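### 3.2 Gripper upkeep and pad checks

All demonstrations at the Pimdale bench were recorded with one hand-held gripper, unit 9. Same fingers throughout, apart from one pad swap in May (see below). The setup is plain -- table, gripper, one object at a time. Upkeep turned out to matter more than we planned for.

Pads are the Skallby type, held on with small screws. Screws loosen. We retightened after every 16 recordings, by hand, short driver, no thread lock. Thread lock was tried early and made the swap a pain, so we dropped it. Jaw zero was set again after each retightening: close fully, read the width, store the offset. Skipping this step gave a drift in the width signal that was easy to miss in the plots and hard to fix afterwards.

Of 959 recordings, 242 were thrown out. Most of these came from before the May swap, when the old left pad had worked loose and the jaws met at a slant. Thin objects suffered worst. The remaining discards were logging faults in the Rikomley recorder (dropped timestamps, mostly) and are not discussed further.

Cleaning: dry cloth, inner faces only. Alcohol left a film on the pads that took a while to wear off, so not used. Surface marks were noted in the log but pads were not replaced for them. Replacment was for looseness or a chipped edge only.
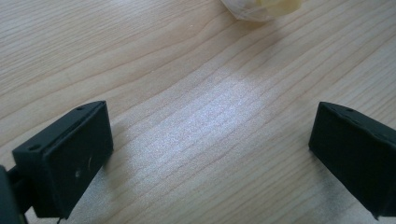 *Figure 4. Open jaws over the bench top, crumpled object beyond the fingertips. Small pale marks on the left pad. Photo: Hrytsenko bench log.*

Glare from the glossy table is strongest between the jaws in Fig. 4, and the width tracker is sensitive to it. We lowered the exposure one step and left the lamps alone. A matte mat would be the cleaner fix -- but it would of changed the background halfway through the set, so it waits for the next round.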